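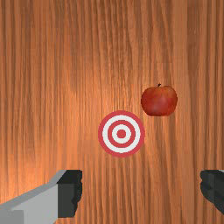
A simulated view of the test task: the gripper's fingers, a target and an apple on a wood-grain surface. Picture: Zolteck

September 23, 2021
By Concetta Colombo

Zolteck has pulled the latest software for its Kikia picking arm after a fault left the gripper closing with too much force, two weeks after the company told customers the update was ready for the packing shed.

The fault turned up at Ekusham, a fruit packer that had been trialling the arm on its apple line. Staff hit the emergency stop after the gripper kept squeezing when it should have let go. The company says 139 apples were crushed before the line was halted. No one was hurt, although a worker had been reaching into the next bay minutes earlier.

Zolteck describes the problem as "a release timing issue" and says it affected 38 arms. It would not say how many of those had been working alongside people.

What it has been keen to talk about is its testing. The update went through 3935 simulated runs, in which the arm has to pick up an apple and put it down on a red and white target. Zolteck says the failure rate was close to nil.

That may be so, but a rendered apple doesn't bruise, and the company concedes the simulation did not measure grip force after contact. It scored a run as a pass if the apple ended up on the target. Whether the fingers had squashed it on the way was not recorded.

The program was checked by Lazăr, a consultancy paid by Zolteck. Its report runs to 2 pages and does not mention the emergency stop. Lazăr did not return calls.

Zolteck says a corrected version will be out in March and will include "expanded virtual validation". Asked if that meant trials with real fruit, a spokesperson said the company was "looking at all options".

Ekusham has gone back to packing by hand and says it has not decided whether to have the arm back.

Contact the newsroom | © 2021 All rights reserved | Back to top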